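Money and Work for Kids

Why Doesn't the Umbrella Shop Just Call the Umbrella Factory?

Say you want an umbrella. You walk into a shop, point at a green one, hand over your money and leave. You might think the shop got it from the factory that made it. Usually it didn't. There was somebody in the middle, and that somebody is called a wholesaler.

It's not a very exciting word. Sorry about that. Grown-ups had the chance to call it something like "box wizard" and let it go by.

What the factory wants

Let's pretend there's a company called Akgül that makes umbrellas, and it's very good at making them fast. What it doesn't want is a phone call every Wednesday asking for six umbrellas, two of them with frogs on. So it has a rule: the smallest order is 2000 umbrellas, at $3 each.

Now think of a small shop in the town of Cinutville. It sells 34 umbrellas in a good month, and March is the good month. If it bought 2000, the owner would be sleeping on top of umbrellas for years.

So the factory wants to sell a lot at once, and the shop wants to buy a little. They could stare at each other forever.

In comes the middle

The wholesaler has a big warehouse in Umness. It buys all 2000 umbrellas from Akgül. Then it splits them up and sells smaller batches to lots of different shops. The Cinutville shop can order 34, or 20, or just the ones with frogs.

Of course the wholesaler doesn't do this out of love for frogs. It paid $3 for each umbrella, and it sells them to shops for $5. The extra $2 has to pay for the warehouse, the truck, the truck driver and the person who finds the box everyone else swore was missing. If anything is left after that, it's called profit.

Then the shop adds some too. It has lights and rent to pay for, and a door that needs fixing. By the time you're pointing at the green one, the sticker says $9.

Is that a rip-off?

People have argued about this for a very long time, mostly people who have just paid $9. Sometimes a wholesaler does charge too much. Shops can then try a different one, if there is one nearby.

Some big stores skip the middle and buy straight from the factory. That can make things cheaper. But then the store needs its own warehouse and its own truck, and its own person to look for the missing box. The work is still there. It has only changed hats.

Words to know

Wholesale: selling things in large batches, mostly to shops.
Retail: selling things a few at a time, to people like you.
Markup: the amount a seller adds to the price it paid.

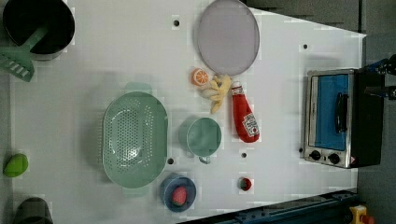 D. Masar
Staff Writer, Money and Work for Kids

D. Masar writes about shops, jobs and prices for readers aged eight to twelve, and owns four umbrellas, all of them at somebody else's house.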